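Melnyk 流域用水数据说明(README)

本文件说明 Melnyk 流域用水数据集的内容、来源和使用办法。数据由 Hélène Sawatzky 整理,第一版在 3月8日 星期四 发布。中文不是我的母语,如果有些句子不够自然,请您多包涵,也欢迎来信指正。

一、数据讲的是什么

Melnyk 河从 Etitz 高地流下来,经过 Grallby 镇,最后在 Didham 进入平原。沿河的农户用河水灌溉牧草、果树和少量小麦。过去每个灌区自己记账,格式都不一样,有的写在本子上,有的存在旧的表格里。本数据集把这些记录放在一起,让农户、镇议会和做研究的人可以看同一份数字。

第一版一共有 2598 条记录,来自 370 个取水口,分属 6 个灌区。每条记录表示一个取水口在一个月里的取水量。没有取水的月份也有记录,数值写作 0;没有抄表的月份留空。请不要把空值当成 0 来计算,这两种情况的意思完全不同。

二、文件

intakes.csv:取水口的编号、所属灌区、河段和许可类别。
monthly.csv:每月取水量,单位是千立方米。
allocation.csv:每个灌区每季公布的配水比例。
notes.txt:抄表员留下的备注,保留原文,只改了明显的错字。

各文件用 intake_id 连接。编号的头两个字母代表灌区,例如 GR 是 Grallby,DI 是 Didham。Etitz 的编号有一点特别:老的取水口用 ET,后来并入的用 EZ,但是它们属于同一个灌区,汇总时要合在一起。

三、字段说明

volume 是水表读数之差。如果水表在当月更换过,volume 由旧表和新表两段相加得到,并且在 flag 一栏写 R。如果读数是估计的,flag 写 E。估计的方法各灌区不一样:Grallby 用前一年同月的数值,Didham 用水泵的用电量换算,其他灌区用相邻取水口的平均值。

reach 表示河段,分上游、中游和下游。Grallby 镇的老桥是上游和中游的分界,桥本身算中游。有两位农户对这个分法有意见,认为应当以支流汇入的地方为界。我保留了现在的分法,它和许可证上写的一致。
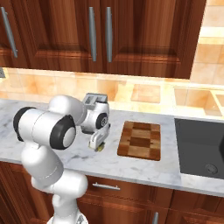 license_type 有三种值:perm 是长期许可,temp 是临时许可,stock 是只供牲畜饮水的许可。stock 类多数没有水表,所以它们的 volume 大部分是空的。想计算全流域总取水量的人应该注意,这样得到的结果会偏低。

四、数据怎样处理过

原始记录里有重复的行,主要是同一张抄表单被录入了两次。取水口、月份和读数都相同的,只留一行。读数不同的,我去查了纸本;纸本也找不到的,留下较晚录入的那一行,flag 写 D。

单位也统一过。Didham 的旧记录用的是兆升,一兆升等于一千立方米,所以数值不变,只改了单位的名称。Etitz 的一部分记录用“灌溉小时”,这需要知道渠道的流量才能换算。流量只有在闸门全开时测过,因此换算的结果不太可靠,请谨慎使用。

农户的姓名、电话和地块位置都已经去掉。取水口只给到河段,不给坐标。

五、已经知道的问题

1. 七月的记录缺得比较多。那时候是冬季,多数渠道停水检修,抄表员也不是每个取水口都去。
2. notes.txt 里近 1201 条备注还没有和 monthly.csv 对上月份,只能按取水口查找。
3. 配水比例在季中调整过的,allocation.csv 只写了最后的比例,没有写调整的日期。
4. 下游有几个取水口同时抽取地下水,水表分不开两种水源。

六、适合和不适合的用途

这份数据适合看一个灌区多年的用水变化,也适合和降雨资料放在一起比较。它不适合用来判断某一家农户是否超过了许可水量,也不能代替正式的水账。关于干旱年份应该先减谁的水,大家的看法差别很大,本数据集不回答这个问题。

七、引用和更正

引用时请写:Sawatzky, H.,Melnyk 流域用水数据,第一版。发现错误请写明 intake_id 和月份,最好附上抄表单的照片。更正会放进下一版,并写在更新记录里。已经发布的版本不再改动。

相关条目
Grallby 雨量站日记录
Etitz 高地土壤湿度调查
Didham 平原地下水位(季度)
Melnyk 河渠道与闸门名录

本网站使用 Cookie 记住您的语言设置。继续浏览即表示您同意。
订阅通讯:新版本发布时,我们会给您发一封邮件。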